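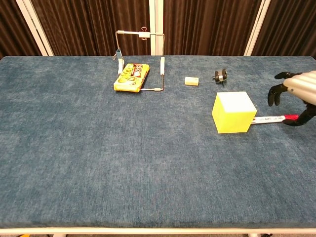 *Figure 4.1 A robotic hand holding a marker by its red cap, with a foam cube and a yellow snack box on the table.*

# Chapter 4: When the work is shared out again

Most of us, if we were asked to write down everything we do in a working day, would leave out nearly all of it. We would put down the big things, the ones with names – packing, checking, labelling, stock – and forget the hundred little acts that hold them together. Picking up a pen is one of these. You close your fingers on it without looking, somewhere near the end, and you are already thinking about what you mean to write. The hand in Figure 4.1 has its thumb and lower fingers wrapped around the cap of a marker, and before a machine can be trusted with a grip like that in a real workplace, somebody has to sit down and think about the pen, the fingers, the table, and whatever else happens to be standing nearby.

This chapter is about that somebody, and about the people who work alongside them. In Chapter 3 we looked at what machines cost and how firms decide to buy them. Now we turn to the days and months afterwards, when the order has been signed and the staff have to find out what their jobs have become.

We shall spend a good deal of the chapter at Erkard, a firm that makes up mixed parcels of stationery and small household goods at its site in Surdale. It had 300 people on its books when the change began, and 23 of them worked at the sorting tables, which were the first part of the building to be altered. The managers expected questions about pay and hours, and they got them. What they had not expected were the questions about talk. The sorters had always chatted across the tables as they worked, and a great many problems – a split box, a wrong label, a new starter who was struggling – had been put right in that chatter without ever reaching a supervisor's desk. When the tables were moved apart in August, the chatter went too, and it took the firm a good while to notice what had gone with it.

You will also meet a smaller workshop at Bainbridge, where things were done in a different order. There the staff were given 20 hours each to try the new equipment, using ordinary objects of their own choosing, before anyone drew up a plan of who would do what. It was slow and it was not cheap, and opinion at Bainbridge is still divided on whether it was worth the trouble. We have tried to give both views a fair hearing.

## 4.1 Jobs and tasks

It helps to begin with two words that are often muddled. A **task** is a single piece of work, such as putting a marker into a box. A **job** is the whole bundle of tasks that one person is paid to do. Machines usually take over tasks, and the job is then tied up again around whatever is left, sometimes with care and sometimes in rather a hurry.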